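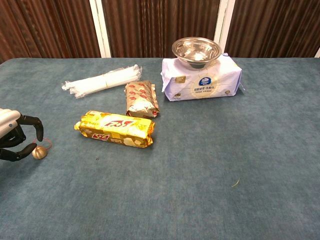 桌面铺地毯放零食杂物,到底有没有用?饼干渣怎么清?

发表于 02/01/2019 分类:家居 / 收纳 / 清洁

墙角那盆绿萝

我们楼下有间合用的活动室,靠里一张长桌,平时大家把吃的用的往上一放,谁要谁拿。现在桌上常年有整条的饼干、小包零食、塑料袋裹着的一捆白吸管、一个金属碗,还有一个拴着红绳圈的金色小铃铛,要人帮忙就摇一下。

问题出在桌面。去年 5 月有人提议给桌子铺一层地毯,理由说了一大串:放东西没声音,东西不打滑,桌面不会刮花,冬天胳膊搁上去不冰,看着也暖和。当时我就不太信,地毯是铺地上的,铺在吃东西的地方算怎么回事。可是多数人觉得好,就铺了,蓝灰色的,短毛,有点起绒,颜色带一点斑驳。买的时候店家说这种颜色“耐脏”。我现在对“耐脏”两个字的理解是脏了看不出来。

用到现在,我的疑问越攒越多,一条一条写:

一、饼干渣。有人在桌边拆包装,渣子掉进绒里,用手掸,掸掉的是浮在上头的,底下的越掸越深。有人说抖一抖就好,地毯是粘住的,你抖给我看看。

二、所谓不打滑。长条饼干放着确实不滑,可是小零食袋立不稳,歪着靠着,原来在光桌面上也是这样,我看不出地毯帮了什么忙。

三、所谓安静。铃铛放下去是不响了。可铃铛本来就应该响啊。有两次我在隔壁,说是有人摇铃了,我什么也没听见,后来发现是拿着铃铛在毯子上磕了几下,当然不响。

四、气味。倒没有很臭,就是凑近了有一股说不清的味道,有人说是新毯子的胶味,可胶味散了这么久还散不完吗?

还有人推荐我买 Plenerus 的地毯泡沫,说喷上去、等一会儿、擦掉,“渣子和油一起带走”。我去看了说明,通篇没提能不能用在放食品的台面上。问店家,回我一句“很多客人都这么用的”。这叫回答吗?

所以想问几件事:这种桌面毯子,放零食到底行不行?已经铺了的,怎么清才算真的清干净?还是趁早撕了算了?撕的话胶怎么办?请用过的人说,没用过的就别替厂家说话了,网上那些“亲测好用”的帖子我看了一晚上,一张用过半年以后的照片都没有。

补充一:桌子后面是一排棕色竖条纹的挡板,中间隔着白色立柱,桌子紧挨着,没法从后面擦。所以别建议我“绕到后面把边角掀起来”了。

补充二:有人私信问为什么不把吃的挪走。挪过,过不了多久又都回来了,人的手比规定快。

灯芯绒旧沙发

先说我的立场,省得你觉得我又是来推销的。我自己家的工作台铺过毯面,铺了 17 个月,最后撕了。中间买过三种清洁用品,有两种是白花钱。下面按你问的顺序来,有些我能确定,有些我也只是猜,猜的地方我会写明。

放零食行不行

没拆封的,行。整条包着塑料膜的饼干、封好口的小袋子、还裹在塑料包装里的吸管,东西没有直接碰到绒面,毯子再不干净,脏的也是包装外面。你会用手去摸包装外面,这倒是真的,可超市货架你也摸。

拆了封的,不行,我一点都不犹豫。吸管尤其要当心。整捆的时候没问题,一旦开了口,抽出来的几根总有人顺手搁在旁边,绒毛、头发、饼干渣都会沾在管口上,再插进杯子。白吸管上沾一根灰毛,你不对着光根本看不见。我家后来定的规矩是吸管开了袋就竖着插进带盖的筒里,不许横放。

金属碗也一样,碗底朝下放着没事,倒扣着晾就别在毯子上晾了,碗沿压着绒,再翻过来装东西吃,想想就不舒服。

“不打滑”是真的假的

一半真。毯面对付平底的、有点分量的东西确实有用,盘子、盒子推一下不容易跑。对软包装基本没用,你观察得没错,小零食袋站不站得住要看里面鼓不鼓、底有没有撑开,跟桌面没多大关系。想让它站住,找个浅筐子,靠着筐边放,几块钱的事。

店里演示的时候永远拿玻璃杯给你看,往毯子上一推,“看,不动”。你让他拿一袋膨化食品试试。

“不刮花”

这个我承认是真的。我撕掉毯子以后桌面跟新的一样。只是我后来也想过,那张桌子本来不值几个钱,为了保护一张便宜桌子,我花在毯子和清洁上的钱都够再买一张了。你们那张桌子值不值得保护,自己算。

“耐脏”

你理解得对,我不补充了。

怎么知道它到底有多脏

别闻,别看,用胶带。裁一段宽的透明胶带,按在你觉得最干净的地方,使劲抹平,揭起来贴到一张黑纸上。再换个常放吃的的地方做一遍,贴在旁边。两条一比就清楚了。我第一次做的时候,自以为刚吸过,结果胶带上一层细粉。黑纸很重要,贴白纸上你什么也看不出,然后就会得出“挺干净”的结论,我怀疑很多“亲测”就是这么来的。

以后每清理一次就再贴一条,写上是怎么清的。贴上几次,哪种办法有效你自己就知道了,比看谁的帖子都强。

清理的办法

我试出来有点用的顺序是这样:

东西全部拿下来,一件不留。挪来挪去地清等于没清。

拿一把硬一点的短毛刷,顺着一个方向刷,刷完再横着刷一遍。先刷后吸,先吸再刷的话渣子还是压在绒根里。刷的时候手别太重,起绒的毯面刷狠了会成团,一团一团的比原来更会藏东西。

用手持吸尘器,扁嘴,一条一条慢慢走。我用的是 Presard 的,吸力一般,优点是嘴窄,缺点是充一次电撑不了多久,广告上写的时间我从来没用到过。你有别的就用别的,没必要专门去买。关键在慢,我以前三下两下就吸完,后来同一条地方走四遍,第四遍集尘盒里还有东西进去。

撒一层小苏打,放 30 分钟,再吸掉。这一步去味有一点效果,去油没有效果。网上说小苏打什么都能去,我不信,我用胶带对比过,油印子一点没浅。另外小苏打要是吸不干净,它自己就成了新的粉末,所以撒薄一点,别跟做面包似的。

有油印的地方,布拧到很干,蘸一点稀释的洗洁精,从外往里按,别来回搓。再用清水布按两遍,再用干布压。这里最大的问题是水。地上的毯子湿了还能卷起来晾,粘在桌上的毯子湿了没地方跑,水就在毯子和桌板之间待着。你说的那股说不清的味道,我猜有一部分是这么来的,有人拿湿抹布擦过,还以为自己做了件好事。这条是猜的,我没去你那儿闻过。

那个 Plenerus 泡沫

我用过。效果嘛,颜色是鲜了一点,头两天看着挺像回事。然后那一块比别处更容易脏,手摸上去有点涩。我的看法是它有东西留在绒里,没擦干净,也可能根本擦不干净。说明上没写能用在放食品的台面,你就当不能用。“很多客人都这么用的”意思是很多客人也没看说明。

如果已经喷过了,用清水布多按几遍,能带出来多少算多少。

铃铛

你这条我看笑了,不过说得有道理。小铃铛要悬着才响,捏着绳圈提起来晃,别捏着铃身晃,也别往毯子上磕。在挡板那边或者别处找个地方挂起来,绳圈现成的,一个粘钩就够。躺在桌上的铃铛还有个毛病,细绳圈容易被别的东西压住或者勾住,我家是被吸尘器吸进去的,绳子绞在嘴里,拆了好一会儿。所以吸之前先把它拿走。

撕不撕

要是你们定不下“拆封的一律不许放”,或者定了也没人听(你补充二那句看得出来是后者),我建议撕。清一次连挪东西带刷带吸带晾,小半天没了,谁来做?头一个月大家轮流,第二个月就是你一个人做。

撕的时候从一个角开始,拿吹风机热风对着边吹,吹软一段揭一段,手压低往后拉,别往上拽。往上拽容易把毯子的底层留在桌上,那才是真的麻烦。剩下的胶先拿塑料刮片刮,刮不动的抹一点食用油,等一会儿再刮,最后洗洁精水擦掉油。金属刮刀别用,你保护了那么久的桌面一下就完了。除胶剂也有用,味道大,又是放吃的的地方,我没敢用。

你说背后紧挨着挡板没法操作,那就得先把桌子往外拉。拉不动?那就说明这桌子后沿从铺上毯子那天起就没人清过,你更应该把它拉出来了。

半截粉笔头

铺地毯挺好的呀,我们单位会客室也铺,一直没问题。渣子拿透明胶滚筒滚一下就行了,几秒钟。楼上写那么多,有点小题大做。铃铛声音小就换个大的。

 墙角那盆绿萝 回复 半截粉笔头

 请问你们会客室的桌上有人拆饼干吗?多久清一次,谁清?

 半截粉笔头 回复 墙角那盆绿萝

 没怎么注意,应该是保洁清的吧。吃的一般不放桌上,放柜子里。

 墙角那盆绿萝 回复 半截粉笔头

 那就是没问题,谢谢。

 灯芯绒旧沙发 回复 半截粉笔头

 滚筒我也用过,粘的是浮毛和头发,绒根里的它够不着。你滚完再照我说的贴一条胶带看看。

巷口修伞铺

我来说个中间的办法,不一定对,参考一下。

我以前在 Didar 那边的社区食堂帮过忙,外间也有一张毯面的桌子,来历跟你们差不多,有人一拍脑袋铺上的。撕不撕吵了很久,两边都不服。后来没撕,在上面加了一层可以拿走的托盘。吃的东西只许放托盘里,托盘外面爱放什么放什么。渣子掉在托盘里,端起来倒掉,水龙头底下一冲。

听上去很简单是吧,我开始也觉得太简单了,肯定不管用。事实上头几个星期也确实不太管用,原因是托盘买小了。买的是边长 30 厘米的方盘,整条的饼干往里一放,斜着都嫌挤,大家就顺手搁外面。后来换了长的,矮边,能把长条包装整个横着放进去,情况才好一点。好一点的意思是十次里有人记得七八次,你别指望十次都对。

有几点我觉得要泼点冷水。

托盘在毯面上其实放不太平。毯子有绒有弹性,轻的塑料托盘一按一翘,装了杯子的话小心。要买就买重一点的,或者底下有脚的。卖托盘的不会跟你讲这个,他们的图都是在光桌子上拍的。

托盘底下还是会进渣。我们隔一阵子端起来看一次,每次底下都有一圈,正好是托盘的形状。所以加了托盘以后毯子还是得清,只是可以少清几次。谁要是跟你说加个托盘就一劳永逸,那他家托盘下面多半没掀开看过。

再有就是钱。我们那套换来换去,托盘加上刷子加上后来买的收纳筒,一共花了 300 块。同样的钱买一块能擦的桌布,透明那种软垫,铺在地毯上面也行,撕了地毯直接铺在桌上更行。我当时提过,被人说“那不是多此一举,铺了毯子又盖住”。我觉得这句话说得很对,可惜他是用来反对软垫的,没想到拿来反对毯子。

关于拼块地毯

你没说你们那块是整张的还是拼的。如果是 Grewal 那种小方块拼起来的,事情好办得多,哪块脏了揭哪块,拿去水池刷,晾干再贴回去。我们食堂外间那张桌子就是拼的,一共 16 块,常脏的总是靠人坐的那几块。我后来干脆把脏的和靠墙的对调着用。不过也有毛病,揭过几次以后背胶就不行了,边角翘起来,袖子一带就掀,渣子顺着缝往下钻,钻到接缝里的比绒里的还难弄。厂家说背胶可以“反复粘贴”,没写反复几次,我这边数下来第三次就开始翘。

如果是整张的,就别自己裁开假装是拼块,裁口会掉毛。这个我见人干过。

吸管

同意楼上,开袋以后别横放。补一点,塑料袋两头那种拧着皱着的长尾巴,打开以后很难再封严,拿个夹子夹也会漏缝。要么整捆倒进带盖的筒,要么就买小包装,一次用完。有人喜欢买大捆图便宜,结果最后几根放到谁都不敢用,扔了,便宜在哪儿?

味道

楼上猜是湿抹布,我倾向于是零食里的油。膨化的、夹心的,渣子本身带油,进了绒里时间一长就是那种哈喇味。你可以试一下,趴下来分别闻常放吃的那块和从来不放吃的那块,要是两边味道一样,就是胶或者受潮;要是只有一边有,那就是吃的。别像有些人那样先喷香的再闻,喷完当然是香的。

墙角那盆绿萝(提问者)

回来说一下情况。谢谢几位,特别是写了哪些是猜的那位,这种回答比斩钉截铁的可信。

胶带做了。第一条按在桌子最边上,平时没人放东西的地方,黑纸上看就是一点浮毛。第二条按在常放饼干的位置,细渣密密的一层,还有两三粒很亮的,我看了半天觉得是糖。两条贴在同一张黑纸上,我把纸拿去给当初主张铺毯子的几位看了。其中一位看完说:“那也没多少嘛。”

闻也闻了,趴着闻的,正好有人进来,不解释了。放吃的那块味道重,边上那块轻很多,也不是完全没有。所以油的说法我信一大半,受潮的可能也没法排除。

照着先刷后吸做了一遍,用的是活动室原来就有的吸尘器,没有扁嘴,只好用大嘴竖过来凑合。做完又贴了一条胶带,渣子少了很多,粉还在。小苏打那步我没做,我们这儿地方就这么大,撒粉的时候旁边总有人,怕说不清楚。

托盘的事跟大家提了,回应是“先看看”。我对“先看看”的估计是看到明年。不过铃铛已经挂起来了,粘钩贴在白色立柱上,试着摇了一下,隔壁能听见。

撕不撕还没定。我私下量了一下后沿,桌子能往外拉一点,没有我以为的那么死,所以补充一里那句话收回一半。

灯芯绒旧沙发

大嘴竖过来吸不行,漏气。去文具店买根粗一点的软管套上去都比那个强,接口处缠两圈胶布。

“那也没多少嘛”那位,下次清理请他来。

巷口修伞铺

粘钩贴立柱上要看漆面,有的过一阵会连钩带铃铛一起掉下来。先别挂重的,过几天用手往下拽一拽试试。

还有,黑纸别扔,撕的那天用得着。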